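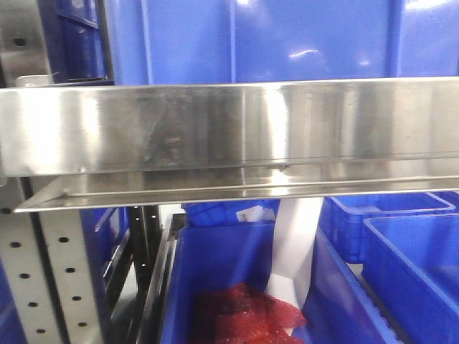 4. Changes in Work at the Findcombe Site

4.1 Setting and background

The Findcombe site is the smaller of the distribution centres run by Woltthorpe, a wholesaler of household and light trade goods. Orders are made up from plastic bins held on steel shelving and passed along conveyors to packing. Before the change described in this section, all picking at the site was done by hand. Pickers walked the aisles with a cart and a printed list, and experienced staff took pride in knowing the stock well enough to work ahead of the list. The Holzer cell, supplied and maintained by the integrator Uditz, was brought into regular use in September. It takes over a part of the picking for small items and leaves the remainder, along with all exceptions, to the people on shift.

The account that follows draws on observation by the second author and on eight interviews. Seven of these were held with workers who were assigned to the cell in its first season; the last was held with the shift manager, Eduardo Bastos. Observation ended on May 19, 2024. Interviews were held on site during paid time, under an agreement with the employer that no recordings or notes would be shared with management. Participants were given the choice of being named. Those who agreed to this are identified by name, and the others are described by role only.

4.2 From walking to tending

The most direct effect of the cell was on where people spent their time. Under the former arrangement, a picker's shift was made up largely of walking, reaching and scanning. Staff assigned to the cell now remain within a short distance of it. They supply it with full bins, take away empty ones, answer its stop signals and deal by hand with items it has declined. On the site's rosters the new role is called "attendant," although most of those who hold it continue to describe themselves as pickers.

Views of this change were mixed. Abelardo Núñez, who had picked at Findcombe for many years, welcomed the relief to his knees and said that he went home with more energy. He also reported that the day felt longer. "When you walk, you choose your own way round," he explained. "At the cell you stay put, and it calls you." Judite Rebelo found the standing harder on her back than the walking had been, and asked for a stool. One was provided, but it was seldom used during our observation periods, as the work of clearing stops required attendants to be on their feet.

The loss of movement also meant a loss of contact. Pickers had met one another at aisle ends and at the cart bay, and much informal training took place there. An attendant may pass a long stretch of a shift without speaking to a co-worker. Bastos was aware of this and had begun to rotate staff between the cell and the manual aisles within each shift. Attendants spoke of the rotation with general approval, though several felt that it had been introduced too late to keep up the habits of the older team.

4.3 Knowledge of the goods
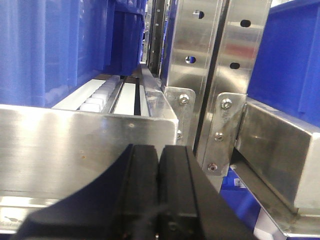
Manual picking at Findcombe relied on a kind of knowledge that was rarely written down. Pickers knew which cartons tended to split, which bags slid under others and which suppliers changed their wrapping without notice. The expectation in the project plan was that this knowledge would become less important once the cell was in service. Our observations suggest that it was put to different use. The cell handles goods with a gripper that has two parallel black fingers, and it does so among fixed steelwork: perforated uprights, bolted brackets and the guard panel beside the conveyor bed. Attendants learned to think about an item in terms of that gripper and the space near it. A soft bag that a person would pinch without thought might present no firm edge to two flat fingers, and an item resting against the side of a bin might be easy to see but awkward to reach. Staff began to load the bins with these matters in mind, turning items or spreading them out before a bin was sent forward.

This practice was called "setting the table" by the attendants. It did not appear in the work instructions supplied by Uditz, which directed staff to load bins "in the condition received." Rodrigo Azevedo, a former lead hand in the manual aisles, regarded it as the main skill of the job. He was able to state, on looking into a bin, which items he expected the cell to refuse, and he moved those items to the top or took them out and picked them himself. Newer attendants watched him do this and copied it. Over a period of seven weeks the practice spread to every shift on which we were present.

Two consequences may be noted. First, part of the performance credited to the cell in the site's reports depended on preparation by hand which those reports did not record. The display beside the cell showed completed picks, refused picks and stoppages. It had no entry for items turned, spread or taken out beforehand. Second, attendants who did a great deal of preparation appeared, by the measures in use, to have had an easy shift. Rebelo raised this at a team meeting, where she asked whether a quiet cell would be read as a sign that fewer people were needed. No firm answer was given at the time, and the question came up in later interviews with other staff.

4.4 Packaging as a source of work

Loose and flexible packaging accounted for a large share of the interventions that attendants described to us. Goods arrive at the site in whatever wrapping the supplier has chosen, and this may include nets, films, bubble wrap and paper. In the manual aisles such material had been a minor nuisance. A picker would pull it aside and carry on. At the cell, attendants treated it as something to be watched for, and they spoke of it far more often than they spoke of faults in the machine itself.
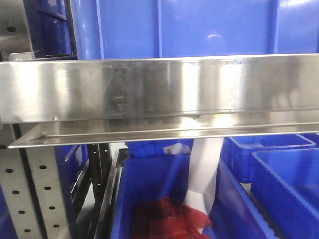
Figure 3. Bins above and below the stainless steel beam at the Findcombe cell. The open bin at centre holds crumpled red packaging, with a white strip hanging into it from beneath the beam.

Figure 3 shows the closeness of bins, steelwork and flexible material with which attendants deal. Bins stand at different heights and angles, and the uprights and beam limit the directions from which a person can reach in. Attendants differed on how such material should be handled. Núñez preferred to strip wrapping from goods before a bin was sent forward whenever the customer order allowed it. Others left it in place out of concern that unwrapped items would be damaged or returned. The work instructions gave no guidance on the point, and the staff settled it among themselves, with different customs on different shifts.

The matter had a safety side as well. Reaching beneath the beam to free a piece of film is a small task, and in the view of several attendants the full stop procedure was out of proportion to it. All of them had been trained to stop the cell and confirm the stop before reaching in, and we did not observe any case in which this was left out. Three attendants nonetheless told us that they felt pressed to hurry the procedure when orders were running late. Bastos responded by removing the count of stoppages from the display visible to staff. The attendants we spoke with after this change described it as helpful, and one called it the best thing done at the cell since it opened.

4.5 Authority over the machine

Questions of who could change what the cell did were a steady source of tension. Settings such as grip force, approach speed and the number of attempts made before an item was refused were held by Uditz and could be altered only through a service request. Attendants could pause the cell, restart it and mark an item for manual picking. In the first weeks, requests were routed through Bastos, who grouped them and sent them on. Staff rarely heard what had become of a request. Azevedo kept a notebook of items that he believed would be picked reliably with a lower approach speed, and he stated that he had stopped handing in its contents after receiving no reply.

The arrangement was revised when Ildikó Bognár, a field technician with Uditz, began to hold a short review at the cell during her regular visits. Attendants brought examples, and Bognár made changes in their presence where she was permitted to do so. She also explained why certain changes could not be made. Staff attached considerable weight to these explanations, including those that ended in a refusal. Rebelo said that she had come to understand the reasons for several stops that she had earlier put down to poor design.

The reviews had no standing in the service contract between Woltthorpe and Uditz. They depended on the goodwill of one technician and on the willingness of the shift manager to release staff. Bognár was herself doubtful that they would continue if she were moved to another territory. At the close of our observation, Woltthorpe had asked for a written outline of the reviews, but no decision had been made on whether to include them in the renewal of the contract.

4.6 Pay and grading

Attendants were paid at the same rate as manual pickers throughout the study period. The employer's position was that the physical load had been reduced and that the duties were otherwise comparable. Most attendants disagreed, pointing to the preparation of bins, the judgment required in clearing stops and the responsibility of working beside moving equipment. Núñez took a different view and argued that the manual aisles should be regraded along with the cell, given that the hardest items were now left to the people working there. Discussions on a revised grade for both groups were under way when our access to the site ended, and we are not able to report their outcome.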